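I've been meaning to sort the craft things since August, and on Wednesday I finally ran out of excuses. We moved into the flat in Brokley with everything in carrier bags (glue, ribbon, half a Christmas wreath) and there they'd stayed, in a heap behind the bedroom door. Every time I wanted the scissors I had to tip out two bags to find them, and then I'd just shove it all back in!
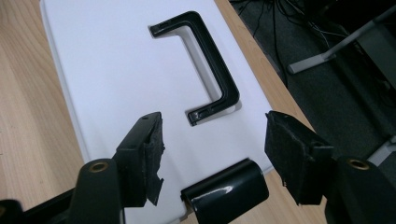
Milagros Toledo, my neighbour upstairs, swears by old biscuit tins, but I wanted proper cases, the kind that shut and can be carried through to the table when I feel like making something. I'm fussy about handles. The last case I had was from Vokmont and it had a mean little thing that dug into my fingers, so a good chunky bar like this black one is much more my style, and I do like it shiny against the plain white. The groove in the plastic underneath pleases me as well, no idea why. I wiped the wooden table down and spent the evening sorting: paints in one pile, paper in another, and a terrible third pile of buttons.

The buttons beat me, I'm afraid. Around 1,000 of them, mostly from my gran, and I went to bed with them still all over the rug. Sombat says I should give the plain ones to the school in Mollel, and I might, once I've been through them for the little green ones I want for my cardigan.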